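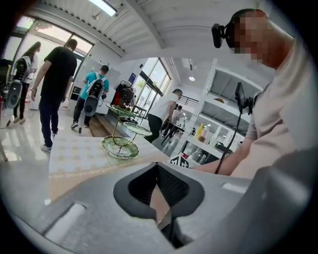 Buenas tardes y gracias por venir a una charla sobre la hospitalidad de camerinos en las salas pequeñas. Voy a hablar de comida, de horarios, de toallas y de la hoja que mandamos a las bandas antes del concierto. Yo trabajo en producción, y cuando empecé pensaba que el camerino era un asunto menor, algo que se resuelve con una bolsa del supermercado. Hoy pienso de otra manera. Una mesa con un mantel blanco, de cuadros beige muy suaves y con una cenefa cosida cerca del borde de delante, como el de la foto, ya le dice al grupo que alguien ha preparado su llegada. El mantel cuesta poco y se lava. Lo que va encima es más difícil, y de eso trata casi toda la charla.

(Esperar a que se sienten los últimos. Beber agua ahora, después se me olvida.)

DE DÓNDE VENGO

Decirlo rápido. La sala se llama Damine y tiene un aforo de 506 personas. El año pasado hicimos 63 conciertos. También llevo la hospitalidad del festival Stullden, que se hace en junio en un prado cerca de Jullitz y que reúne a 1000 personas cada noche. Son dos trabajos distintos. En la sala conozco cada enchufe; en el festival, el camerino es una carpa y el suelo es de hierba.

El español no es mi primera lengua. Si uso una palabra rara, levantad la mano, por favor. En mi país decimos «catering» para todo, y aquí he aprendido que para algunos es la comida caliente y para otros es también el café. Esta diferencia ya me dio un problema con una banda, lo cuento más tarde.

EL RIDER DE HOSPITALIDAD

Todos conocéis el rider técnico. El de hospitalidad suele venir en la última página, a veces en otro archivo, y muchas veces tiene dos o tres años. Pide comida para una formación que ya no existe. He recibido riders con un teclista que había dejado el grupo y con su alergia todavía escrita en mayúsculas.

Mi costumbre: no leerlo como una lista de la compra. Lo leo con un lápiz y marco tres tipos de cosas.

Lo que afecta a la salud. Alergias, diabetes, embarazo, medicamentos que necesitan nevera. Esto no se negocia y no se deja para el último día.

Lo que afecta al concierto. Agua sin gas y a temperatura ambiente para quien canta, toallas oscuras para el escenario, una plancha, una hora tranquila antes de salir.

El resto. Una marca de ron, un tipo de chocolate, calcetines. Aquí sí se puede hablar, y casi siempre la gira responde con mucha amabilidad si la pregunta llega a tiempo.

(Diapositiva con el rider subrayado. No leerla entera.)

Pregunta para el público: ¿quién de vosotros contesta al rider por escrito? En mi experiencia muchas salas lo reciben y callan. El silencio se entiende como un sí. Después, a las seis de la tarde, el tour manager abre la nevera y empieza la discusión.

LA HOJA DE RESPUESTA

Es una página. La mando diez días antes. Os leo los apartados, con calma:

Hora a la que el camerino está abierto y con llave.
Cuántas personas comen, según nuestros datos, y un espacio para corregir.
Qué hay a la llegada.
Qué hay después de la prueba de sonido.
Si la cena es en la sala, en un restaurante o en dinero.
Ducha: sí o no, y cuánta agua caliente tiene el depósito.
Lavadora: sí o no.
Qué parte del rider no podemos cumplir y qué ofrecemos en su lugar.

El último punto es el más importante de la página. Yo escribía antes «haremos lo posible». Es una frase educada, pero no informa. Ahora escribo, por ejemplo: «No tenemos cocina. Hay sopa caliente en termo y pan de la panadería de la esquina». El grupo sabe lo que va a encontrar y puede parar en la carretera si lo prefiere.

Lo de la ducha también tiene historia. En Damine el depósito da para cuatro duchas normales, o para dos duchas de batería. (Aquí normalmente se ríen. Si no se ríen, seguir.)

EL ERROR DEL CAFÉ

Ahora cuento lo que prometí. Una banda preguntó si había «catering desde las tres». Yo respondí que sí, y pensaba en café, fruta y galletas. Ellos pensaban en una comida completa. Llegaron con mucha hambre, después de siete horas de furgoneta, y encontraron plátanos. Estuvieron correctos conmigo, pero la prueba de sonido empezó cuarenta minutos tarde porque fueron a buscar un bar abierto, y en nuestra calle los bares cierran la cocina a las cuatro.

Desde aquel día no uso la palabra sola. Escribo «comida caliente» o escribo «café y fruta». Recomiendo hacer lo mismo, incluso entre personas que hablan todas la misma lengua.

EL DINERO

(Despacio. Es la parte que la gente apunta.)

Para un grupo de cinco personas con un técnico, mi presupuesto de camerino en Damine es de 76 euros, sin contar la cena. Sé que hay salas que gastan más y salas que gastan la mitad. Mi cifra incluye agua, café, leche y una bebida vegetal, pan, queso, hummus, fruta, frutos secos en un plato aparte, cerveza y algo dulce. Las toallas van en otra partida, la de limpieza, y quiero explicar esto un momento.

Cuando las toallas estaban en el presupuesto de camerino, siempre parecía que la comida era cara. Las alquilábamos a la empresa Briggs junto con las mesas plegables, y la factura llegaba en una sola línea. Pedí que la separasen. Lo hicieron sin problema, y vi que una tercera parte de «la comida» eran en realidad toallas y transporte. Ahora tenemos toallas propias, negras, y las lavamos nosotros. Con Briggs seguimos alquilando las mesas para el festival.

Sobre la cena. Hay dos escuelas, el plato en la sala y el dinero en la mano. Para una noche con una sola banda prefiero el plato. Con tres bandas, dinero, y una lista de sitios con la hora real de cierre. La lista hay que revisarla cada temporada. La mía tenía una pizzería que ya era una óptica.

Si pagáis en dinero, preparad los sobres por la mañana y pedid una firma. En Stullden un año los sobres los hicimos por la tarde, con la cola delante, y me faltaron billetes pequeños. Tuve que ir a pedir cambio a la barra — una barra que también necesitaba su cambio.

LO QUE SOBRA

Hablar de esto aunque quede poco tiempo.

Antes tirábamos mucha comida. Un embutido que pasa cinco horas abierto en un cuarto con focos y amplificadores ya no se puede guardar. Lo que hice fue cambiar las cantidades y el momento: una primera mesa pequeña a la llegada y una segunda mesa después de la prueba. La comida de la segunda espera en la nevera con su tapa. Si nadie la pide, queda cerrada y al día siguiente la come el equipo técnico.

Las botellas de agua pequeñas las quitamos de la sala. Ponemos una jarra y botellas reutilizables con cinta blanca, y cada músico escribe su nombre. Algunas bandas traen las suyas. Para el escenario las tapas son obligatorias, el técnico de monitores me lo recuerda con frecuencia y tiene razón.

En el festival esto es más difícil. No hay agua corriente en la carpa y el grifo está al lado del generador. Todavía no tengo una solución que me guste. Si alguien de la sala la tiene, por favor, que me busque después.

CAMERINO COMPARTIDO

La situación normal en una sala como la nuestra: un camerino grande, uno pequeño y tres grupos. Mi propuesta es decidir el reparto en la hoja de respuesta y no en el pasillo. La banda principal tiene el grande desde la prueba hasta una hora después del concierto. Los teloneros tienen el pequeño y una mesa propia. Insisto en la mesa propia. Las personas que abren la noche llegan a menudo del trabajo, tocan media hora y reciben dos cervezas. Si además tienen que pedir permiso para coger una manzana de la mesa de otros, lo recuerdan durante años.

Un cartel en la puerta con los nombres correctos de los grupos. Revisar las mayúsculas y los acentos. Yo cometo errores con los acentos y por eso copio el nombre desde el cartel del concierto.

Otra cosa pequeña: la contraseña de la red, escrita en grande, en los dos cuartos. Y perchas. Compré perchas de madera hace tiempo y han desaparecido casi todas, ahora compro las más feas.

PREGUNTAS QUE SUELEN HACERME

(Solo si el moderador da diez minutos. Si da cinco, pasar a la primera y a la última.)

Si hay que servir alcohol. En Damine damos cerveza, y vino si lo piden. Los licores los da la barra con vales, y la persona que conduce la furgoneta recibe sus vales para otra bebida o para comida.

Si vale la pena cocinar. Solo si hay una cocina legal y una persona que quiera hacerlo de manera estable. Un arroz hecho por el promotor a las siete, con el teléfono en la oreja, no sale bien. He comido varios.

Si mando la hoja también a los grupos locales. Sí, la misma hoja. Ellos suelen responder «lo que sea está bien», y entonces pregunto otra vez por las alergias.

Si el público nota algo de todo esto. No lo sé. Noto yo que la prueba empieza a su hora.

(Dejar en la pantalla la hoja de respuesta para que puedan copiarla. Recoger el adaptador del portátil, la última vez se quedó en el atril.)

Buscar en este sitio Escriba aquí su búsqueda Buscar

Contacto | © Sala Damine, producción y hospitalidad | Volver arriba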